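3.2 What people told me about their inside doors

I went into this part of the study thinking I'd be writing mostly about front doors. Front doors get all the attention in the housing literature, and I had a whole stack of questions ready about locks and porches and paint. But the 53 households I talked to in Kerkwood kept drifting back indoors, to the bedroom door that sticks in summer or the closet they gave up closing years ago. So I threw out half my question sheet (sorry, past me) and let them talk.

The older homes near Lyons Street mostly have paneled doors, and people there are weirdly proud of them! Thirteen households had stripped off old paint by hand, and one woman told me she'd spent a whole winter on a single door. Figure 4 gives the general type. 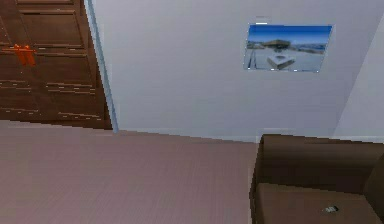 Figure 4. Brown wooden door with recessed panels, computer rendering.

Over in Teltham it was a different story. Those houses went up fast, the doors are flat and light, and the complaint I heard over and over was noise. You can hear a phone call two rooms away, and families work around it with rugs, fans, and a lot of whispering. A few had priced out heavier doors and then dropped the idea when they saw what new hinges and frames would add to the bill.

I also went back through the Sterker repair log, which has 3694 entries, and I read every one that mentioned a door. Sticking came up far more than I'd expected, and squeaking hardly at all. My guess is that people just live with a squeak, or grab the cooking oil. I come back to the log in Section 4, where I compare it with the interviews.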